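Joelle Bitar
Monday, May 15, 2023

Small thread on whether you need to buy anything to get a kitchen drawer under control. I have doubts.
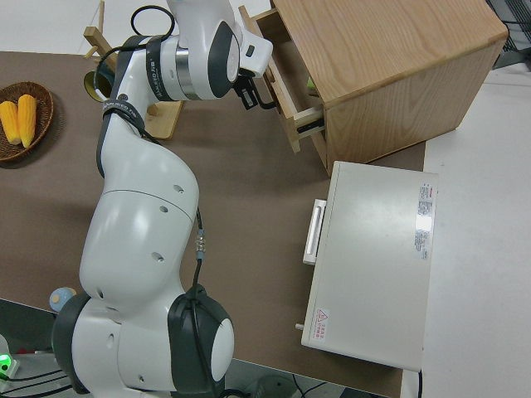 The organizer people would like you to believe a drawer is a storage problem. They have a tray for it, and then a smaller tray that goes in the tray. I think most of us have a drawer problem the way we have a gym problem. Take the oak-colored cabinet with its drawer pulled partway out and one small green thing showing inside. A Plenton salesperson would look at that and see room for a 12-slot insert. I see a drawer that can be left alone.

Plenton, by the way, wants $107 for the bamboo set. For one drawer. I measured mine twice because I couldn't believe the size chart, and the set still leaves a gap down one side that will fill up with twist ties by August.

Perla Sandoval sent me the Skorov video where the woman decants her rice. 300 comments saying "life changing." Whose life? The rice was in a bag and now it's in a jar. She also threw away the cooking instructions.

Same goes for the corn. Two cobs in a round wicker basket on the table is a perfectly good system. You can see them, so you eat them. Put them in a labeled bin in the pantry and you'll find them again when you smell them.

Yes, I know fresh corn is better in the fridge. Three people have told me already. If it's still sitting out on day two you didn't want corn.

I'll give the dowel racks a pass. A light wood rack with skinny dowels takes up some table, but it holds things upright and you can wipe under it. Mine came from a yard sale and has no brand on it at all, which probably cost somebody a marketing job.

Zaid Smadi asks what about junk drawers. Dump it on a towel, throw out the dead batteries, put the rest back. Took me one podcast. I did not roll anything, fold anything or thank anything.

What I'd like to see is one of these before-and-afters with a third picture, six months later, same drawer, no warning. I asked the Skorov account for that. They sent me a discount code.

Dalal Chamoun swears by her Wike dividers and says they've lasted two years. Fine. She also owned four forks the last time I ate there, so I'm not sure what they're dividing.

Anyway the code was for 10 percent off and it didn't work on the bamboo.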